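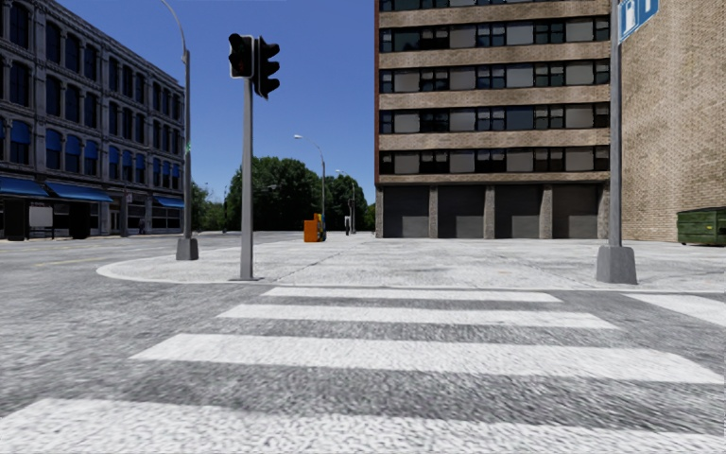 Relatório de progresso n.º 3 - Programa de conservação de passeios e juntas, zona Vieira

Destinatário: Fundo Cletton
Responsável técnico: Cauã Portela, Jorunix

1. Âmbito
O presente relatório cobre os trabalhos executados até ao fim de abril. A atividade incidiu no levantamento do estado das lajes, na selagem de juntas e na revisão do plano de drenagem superficial.

2. Trabalhos executados
Foram inspecionados 320 metros de passeio. O registo de anomalias ficou concluído em 12 troços e transita para a base de dados do programa, com classificação por gravidade. A selagem com mástique de poliuretano foi aplicada em três troços - os restantes aguardam fornecimento de material. Os ensaios de aderência do primeiro lote cumpriram o valor exigido no caderno de encargos. O segundo lote foi devolvido por falta de certificado.
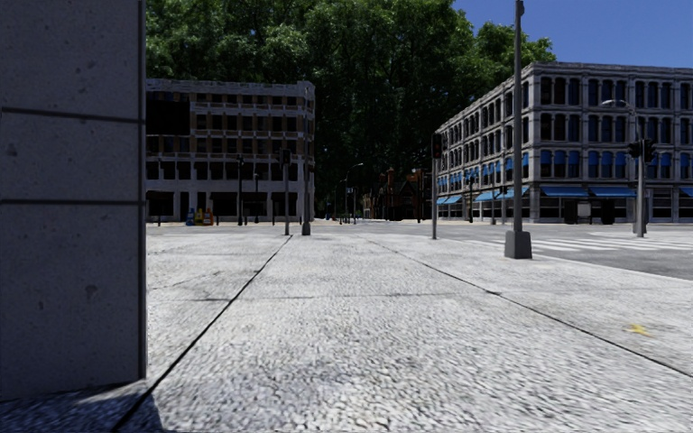
Fig. 2 - Pavimento claro com juntas escuras, junto a muro de betão.

3. Desvios
O atraso acumulado é de oito dias úteis e resulta da devolução acima referida. O fornecedor Flalatberg confirmou nova entrega para quinta-feira. Não se prevê impacto na data de conclusão da fase, desde que a equipa de selagem seja mantida sem redução.

4. Execução financeira
A despesa mantém-se dentro da dotação aprovada. A rubrica de ensaios apresenta saldo positivo, que se propõe transferir para a rubrica de materiais. O pedido formal segue em anexo e carece de autorização do Fundo.

5. Próximo período
- Aplicação de mástique nos troços em espera.
- Repetição dos ensaios de aderência no lote de substituição.
- Verificação das pendentes transversais e entrega do plano de drenagem revisto.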